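We use cookies to remember your settings and show you relevant offers. Accept all | Manage | Newsletter: sign up for our weekly round-up

Paper cups as desk tidies, does anyone keep it up?

duda_shed
Every tidying article says the same thing: stop buying organisers, use what's in the cupboard. I bought a Norkari desk tray for 400 kr and it holds less than a mug. So now I'm told a paper cup does the job for nothing. I don't believe it. Paper goes soft, it tips over, and you knock it with your elbow before lunch.

Endang Nair
Mine has stood on a white table since February. Pale grey, tall, wider at the top. Anything with a coloured cap is easy to spot in it. Drinks cans are a bigger nuisance on my table than the cup ever was.
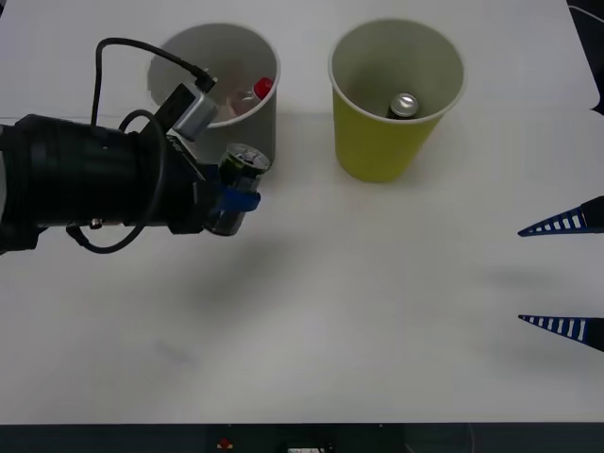 Does a paper cup tip over when you put tall things in it?
It can, if the weight sits above the rim, so drop something heavy in the bottom first or stick to short items.

stiltico
"Something heavy in the bottom" and you've lost half the cup. Sorry, not convinced. A jam jar costs nothing either.

Endang Nair
A jam jar breaks. I've swept up 2 of them.

duda_shed
And what does the cup do next to an open can? One spill and it's mush.

iwona_p
Depends on the cup. The lined ones cope with a splash, the cheap ones don't. I got a sleeve of 200 from Siswood and wouldn't trust any of them near a drink.

stiltico
200 cups to avoid buying one pot. That's the tidying business for you.

Iwona Piątek (iwona_p)
They were for a party, before you start. I'd still take the cup over a 400 kr tray.

duda_shed
I'll try one for a month. Expecting mush.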